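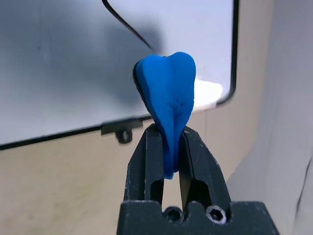
Spend the money on a better camera and live with a cheap gripper, was the advice from the Okier forum when I asked about the Lavside kit. I went the other way, and most of this report is me working out if that was dumb.

The kit cost our lab 469 dollars and has two black fingers on a flat base, held with hex socket screws. Putting it together took me one Saturday, mostly because the manual has you fit the fingers before the cable (do it the other way around!). After that I wanted something squishy to test on, so I went with soft blue pieces, gripped down at the narrow end where there's the least to hold on to.

Lavside says the fingers are good for 3000 cycles before you need new ones. I didn't get anywhere near that, and ours have already picked up white scuffs and scratches. They still close evenly, so I'm not too worried — just don't expect them to stay pretty.

Force control is the weak spot. There are 7 settings and I only ever used the lowest four, and even then soft stuff bulges out between the fingers. The Drorkadberg kit is supposed to have finer steps, but it was over our budget. For a class project I'd buy the Lavside again. My wiring notes and the settings table are in the appendix.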